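프리로우 사전 서평단 자주 묻는 질문

프리로우(Prirow)에서 펴내는 로맨스 소설을 출간 전에 읽고 서평을 쓰는 독자 모임에 관한 안내입니다. 신청과 원고 열람, 서평 작성, 활동 중지 순서로 묶었습니다. 현재 모집 중인 작품은 나탈리아 바헤투(Natália Barreto)의 장편 '파른데일(Parndale)' 연작입니다.

신청과 선정

서평단은 누구나 신청할 수 있나요?
만 나이로 성인이고 한국어로 장편소설을 읽는 데 어려움이 없으면 신청할 수 있습니다. 블로그나 독서 계정이 없어도 됩니다. 해외에 거주하는 분도 전자책 열람본으로 참여할 수 있으나 종이 가제본은 국내 주소로만 보냅니다.

블로그 방문자가 적으면 선정에 불리한가요?
방문자 수와 팔로워 수는 신청서에 적는 칸이 없습니다. 담당자가 보는 것은 최근에 쓴 독서 기록과 해당 작품을 고른 이유입니다. 독서 기록은 서점 페이지에 남긴 짧은 평도 괜찮고, 공개한 글이 없으면 신청서에 바로 적어도 됩니다.

신청서에 꼭 써야 하는 내용이 있나요?
이름이나 필명, 연락받을 전자우편 주소, 사용하는 열람 기기, 서평을 올릴 곳을 씁니다. 피하고 싶은 소재가 있으면 함께 적어 주세요. 출간 전 작품에는 소재 안내문이 붙지만 편집 과정에서 장면이 추가되는 경우가 있어, 신청서에 적힌 소재가 새로 들어가면 담당자가 따로 연락합니다.

한 번 선정되면 다음 작품에도 자동으로 참여하나요?
자동으로 이어지지 않습니다. 작품마다 새로 신청해야 하며, 이전 신청서를 불러와 고칠 수는 있습니다. 같은 연작의 다음 권을 신청할 때는 앞 권 서평을 올린 주소를 적는 칸이 생깁니다.

한 번에 몇 작품까지 신청할 수 있나요?
동시에 두 작품까지입니다. 앞서 받은 작품의 서평을 제출하면 곧바로 다른 작품을 신청할 수 있습니다. 연작의 본편과 외전은 각각 한 작품으로 봅니다.

선정 결과는 어디에서 확인하나요?
선정된 분과 선정되지 않은 분 모두에게 전자우편을 보냅니다. 스팸함으로 들어가는 일이 잦으니 프리로우 서평단 주소를 연락처에 등록해 두는 편이 좋습니다. 개별 탈락 사유는 알려 드리지 않습니다.

필명으로만 활동할 수 있나요?
가능합니다. 종이 가제본을 받을 때만 택배 송장에 적을 수령인 이름이 필요합니다. 필명을 중간에 바꾸려면 진행 중인 작품을 마친 뒤에 신청해 주세요.

원고 열람

열람본은 어떤 형식인가요?
전자책 열람본은 더스타드(Dustard) 앱에서 읽습니다. 파일을 따로 내려받는 방식은 지원하지 않습니다. 휴대전화와 태블릿, 컴퓨터의 웹 브라우저에서 열 수 있고, 전자잉크 단말기는 앱을 설치할 수 있는 기종에서만 열립니다. 글자 크기와 줄 간격은 조절할 수 있지만 글꼴은 고정되어 있습니다.

더스타드 계정이 이미 있는데 새로 만들어야 하나요?
쓰던 계정을 그대로 쓰면 됩니다. 다만 신청서에 적은 전자우편 주소와 계정 주소가 같아야 서재에 열람본이 나타납니다. 주소가 다르면 열람 시작 전에 담당자에게 알려 주세요. 시작한 뒤에 계정을 옮기면 형광펜 표시와 메모는 따라오지 않습니다.

열람 기간은 얼마나 되나요?
열람본이 서재에 들어온 날부터 두 주입니다. 마지막 날 23시에 닫히며, 그때 읽고 있던 화면도 더 넘어가지 않습니다. 메모는 닫힌 뒤에도 계정에 남아 있어 서평을 쓸 때 참고할 수 있습니다.

기간을 늘릴 수 있나요?
닫히기 전에 요청하면 한 차례 연장해 드립니다. 앱의 서재 화면에서 작품을 길게 누르면 연장 요청 단추가 나옵니다. 이미 닫힌 열람본은 다시 열지 않습니다. 종이 가제본을 받은 분에게는 열람 종료 시각이 없고 서평 제출일만 있습니다.

종이 가제본과 전자책 열람본의 내용은 같은가요?
대체로 같지만 가제본이 먼저 인쇄되기 때문에 그 뒤에 고친 문장이 들어 있지 않습니다. 장 제목이 다르거나 작가의 말이 빠져 있을 수도 있습니다. 등장인물의 이름이나 결말처럼 큰 부분이 바뀌면 정정문을 보냅니다. '파른데일' 첫 권의 가제본에는 파트리시우(Patrício)의 편지가 한 통 빠져 있었고, 해당 부분을 전자우편으로 따로 보냈습니다.

오탈자를 발견하면 알려야 하나요?
의무는 없습니다. 알려 주실 때는 앱의 메모 기능에서 '편집부에 보내기'를 선택하면 위치가 함께 전달됩니다. 가제본을 읽는 분은 쪽수와 문장을 전자우편으로 보내 주세요. 이미 고친 곳일 수도 있어 건마다 답장을 드리지는 않습니다. 사투리나 인물의 말버릇은 일부러 그대로 둔 경우가 많습니다.

연작의 앞 권을 읽지 않았어도 참여할 수 있나요?
작품 안내에 '단독 열람 가능'이라고 적혀 있으면 앞 권 없이 읽어도 됩니다. '파른데일'은 권마다 주인공 연인이 바뀌지만 마을 사람들의 사연이 이어집니다. 파트리시우와 누이의 다툼은 첫 권에서 시작해 뒤 권까지 계속되므로 가능하면 순서대로 읽기를 권합니다. 서평단에게 앞 권을 무료로 드리지는 않습니다.

읽다가 도저히 맞지 않으면 중간에 그만두어도 되나요?
됩니다. 서재에서 '읽기 중단'을 누르고 어디까지 읽었는지만 표시하면 절차가 끝납니다. 중단 사유는 선택 항목입니다. 끝까지 읽지 않은 상태로 서평을 쓰고 싶다면 읽은 범위를 글 안에 밝혀 주세요.

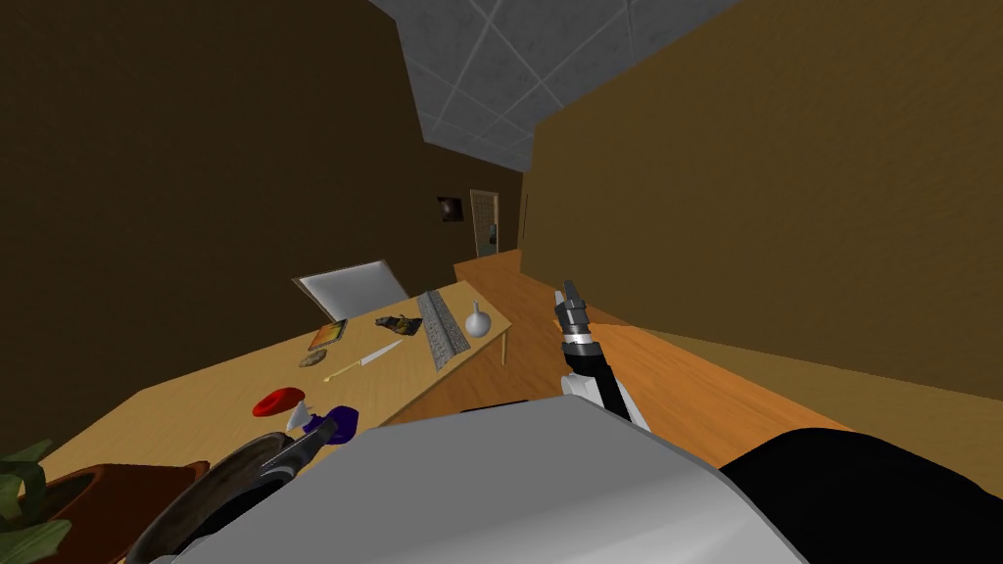 Larasati Pillai는 첫 참여 때 중단 단추를 누르면 다음 선정에서 빠질 것 같아 재미없는 책을 억지로 끝까지 읽었다고 한다. 나중에 다른 작품을 중간에 그만두었는데 그다음 신청은 그대로 선정되었고, 처음부터 이 내용을 안내에 적어 두었으면 좋았겠다는 의견도 보내왔다.

읽기 중단 기록은 다음 작품의 선정에 반영하지 않습니다. 반영하는 것은 연락 없이 서평을 내지 않은 기록이며, 이에 관해서는 '활동 중지' 항목에 적었습니다.

서평 작성

서평은 어디에 올려야 하나요?
더스타드의 작품 페이지에 한 편을 올리는 것이 기본입니다. 개인 블로그나 사회관계망, 다른 서점에 함께 올리는 것은 자유입니다. 서점마다 출간 전 서평을 받는 시점이 다르므로 등록 단추가 보이지 않으면 출간일까지 기다려 주세요.

분량 제한이 있나요?
최소 분량은 없습니다. 더스타드 작품 페이지에는 공백을 포함해 4000자까지 입력되며, 그보다 길면 뒷부분이 저장되지 않습니다. 긴 글은 다른 편집기에서 쓴 다음 붙여 넣고, 등록하기 전에 마지막 문단이 있는지 확인해 주세요. 블로그에 올리는 글에는 제한이 없습니다.

별점을 꼭 매겨야 하나요?
더스타드에서는 별점 없이 글만 등록할 수 있습니다. 별점만 남기고 글을 쓰지 않은 경우에는 제출로 처리되지 않습니다.

낮은 평가를 해도 괜찮은가요?
괜찮습니다. 프리로우는 등록된 서평의 수정이나 삭제를 평가 내용 때문에 요청하지 않습니다. 주인공의 선택에 공감하지 못했다거나 번역투가 거슬렸다는 이야기도 그대로 올리면 됩니다. 작가나 번역자 개인을 향한 욕설, 다른 독자의 개인정보가 들어 있는 글은 더스타드의 운영 기준에 따라 가려질 수 있습니다.

제공받은 책이라는 사실을 밝혀야 하나요?
모든 서평의 첫머리에 밝혀야 합니다. '출판사에서 출간 전 원고를 제공받아 읽고 썼습니다' 정도의 문장이면 충분합니다. 사회관계망에 올릴 때도 접힌 부분이나 해시태그 묶음 속에 두지 말고 처음 보이는 줄에 적어 주세요. 더스타드 작품 페이지에서는 서평단 표시가 자동으로 붙지만 문장도 함께 써야 합니다.

줄거리를 어디까지 써도 되나요?
책 소개에 나온 내용까지는 자유롭게 써도 됩니다. 두 사람이 결국 어떻게 되는지, 감춰져 있던 신분이 무엇인지, 누가 편지를 썼는지 같은 내용은 더스타드의 가림 기능을 이용해 주세요. 블로그처럼 가림 기능이 없는 곳이라면 해당 문단 앞에 결말이 포함된다는 문장을 넣습니다.

수위에 관해 언급해도 되나요?
언급해도 됩니다. 애정 장면의 수위를 궁금해하는 독자가 많아 도움이 됩니다. 다만 더스타드 작품 페이지는 로그인하지 않은 사람에게도 보이므로 해당 장면을 길게 옮겨 적지는 말아 주세요.

본문을 인용할 수 있나요?
짧은 인용은 허용합니다. 출간본에서 문장이 바뀔 수 있으니 인용한 곳에 '출간 전 원고 기준'이라고 덧붙여 주세요. 첫 장과 마지막 장은 출간일 전까지 인용하지 않습니다. 원고 화면을 갈무리해서 올리거나 소리 내어 읽은 녹음을 공개하는 것은 분량과 관계없이 허용하지 않습니다.

표지 그림을 써도 되나요?
서평단 전자우편에 첨부된 표지 파일을 쓰면 됩니다. 자르거나 글자를 얹어도 괜찮습니다. 표지가 공개되기 전이라면 첨부 파일이 없고, 공개되는 날 다시 보내 드립니다.

서평을 올린 뒤에 고칠 수 있나요?
언제든 고칠 수 있습니다. 출간본을 다시 읽고 생각이 바뀌어 평가를 바꾸는 분도 있습니다. 제출 주소가 달라졌을 때만 새 주소를 알려 주세요.

제가 쓴 서평이 광고에 쓰이나요?
프리로우가 서평 문장을 띠지나 광고에 쓰려면 먼저 글쓴이에게 허락을 구합니다. 거절해도 다음 선정에 영향이 없습니다. 허락한 경우 쓰일 문장과 표기할 이름을 확인하는 전자우편을 한 번 더 보내며, 문장을 줄일 때는 줄인 형태를 그대로 보여 드립니다.

독자 투표나 문학상 추천에 참여해야 하나요?
참여할 의무가 없고 참여 여부를 확인하지도 않습니다. 투표 소식은 소식지를 따로 신청한 분에게만 보냅니다. 서평단 전자우편에 투표를 부탁하는 문장이 들어 있었다면 잘못 발송된 것이니 알려 주세요.

작가와의 연락

작가에게 직접 감상을 보내도 되나요?
나탈리아 바헤투 작가는 포르투갈어와 영어로 편지를 받습니다. 한국어 감상은 프리로우로 보내면 모아서 번역한 뒤 전달합니다. 발췌하여 번역하는 경우가 있고 답장은 약속하지 못합니다. 작품 속 설정에 관한 질문은 작가의 말이나 출간 후 대담에서 다루어지는 일이 많습니다.

서평에 작가 계정을 표시해도 되나요?
작가 소개에 공개된 계정이라면 표시할 수 있습니다. 낮은 평가를 담은 글에는 표시를 빼는 편을 권합니다.

온라인 대담에는 서평단만 들어갈 수 있나요?
출간 전 대담은 해당 작품의 서평단만 참여합니다. 결말까지 이야기가 나오므로 다 읽지 않은 분은 나중에 공개되는 녹화본을 보는 편이 낫습니다. 출간 후 대담은 모든 독자에게 열려 있으며 통역이 있습니다. '파른데일'의 출간 후 대담은 2월에 열립니다.

활동 중지와 개인정보

서평을 제때 내지 못하면 어떻게 되나요?
제출일이 지나면 확인 전자우편을 보냅니다. 사정을 적어 답장하면 제출일을 다시 정합니다. 답장도 서평도 없으면 다음 작품의 선정에서 제외됩니다. 밀린 서평을 나중에라도 올리면 제외가 풀립니다.

가제본을 다 읽은 뒤에 팔거나 빌려주어도 되나요?
판매는 할 수 없습니다. 출간일 이후에 가족이나 친구에게 빌려주는 것은 괜찮습니다. 보관하기 어려우면 표지를 떼고 종이류로 버려 주세요. 회수는 하지 않습니다.

받지 않은 가제본이 배송 완료로 표시됩니다.
먼저 경비실이나 무인 택배함을 확인해 주세요. 그래도 없으면 송장 번호를 적어 담당자에게 보내면 택배사에 조회를 요청합니다. 재고가 없을 때는 전자책 열람본으로 바꾸어 드립니다.

서평단을 그만두고 싶습니다.
모든 서평단 전자우편 아래쪽에 탈퇴 링크가 있습니다. 누르면 신청서와 주소가 삭제되고, 이미 올린 서평은 남습니다. 서평까지 지우려면 더스타드에서 직접 삭제해야 합니다. 진행 중인 작품이 있어도 탈퇴할 수 있습니다.

주소와 연락처는 얼마나 보관하나요?
종이 가제본을 보낼 때 받은 주소는 배송이 확인되면 지웁니다. 전자우편 주소는 탈퇴할 때까지 보관하며, 오래 신청이 없는 분에게는 계속 보관해도 되는지 묻는 전자우편을 보냅니다. 답이 없으면 삭제합니다.

여기에 없는 내용은 어디에 물어보나요?
선정 안내 전자우편에 그대로 답장하면 해당 작품 담당자에게 전달됩니다. 앱이 열리지 않거나 결제와 관련된 문제는 더스타드 고객센터에서 처리합니다. 작품 이름과 사용 기기를 함께 적어 주세요.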